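2024-10-25

I'd been wanting to talk to Ylva Hovland ever since I moved into the village and heard the church clock strike (two minutes late, as it still was then!). She winds it, oils it and climbs up to it in all weathers, and she'd only agree to an interview if I brought cake. So I brought a Girance almond one, and we sat in her kitchen at Nygård with the kettle on.

"I never meant to do it," she told me. "My uncle had the key, then his knees went, and then I had the key." That was before the big repair, when the old striking gear gave up one December and the village had to find 2,000 pounds. A supper dance brought in 1,000, a sale of old books made another 800, and the rest came in a biscuit tin left on her step. She still has the tin – it's got buttons in it now.

I asked if she wears a watch herself and she laughed at me. "I've got a drawer full. I never put one on. I just listen."

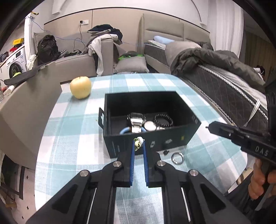 How often does the church clock need winding?

Every two days, and she does it before breakfast.

"Your arms get used to it," she said, cutting us both more cake. "The stairs are worse, they're so narrow at the top and you've got a torch in one hand." Bimby, her terrier, goes up as far as the first landing and waits there, grumbling.

I wanted to know about the cold, too. Oil gets thick and the clock drags, so in winter she nudges the pendulum weight a tiny bit and checks it against the radio pips. She's had offers of an electric winder (a firm called Wevetti sent a very glossy leaflet) but she isn't keen. "I'd only go up and look at it anyway," she said, and went to let Bimby out.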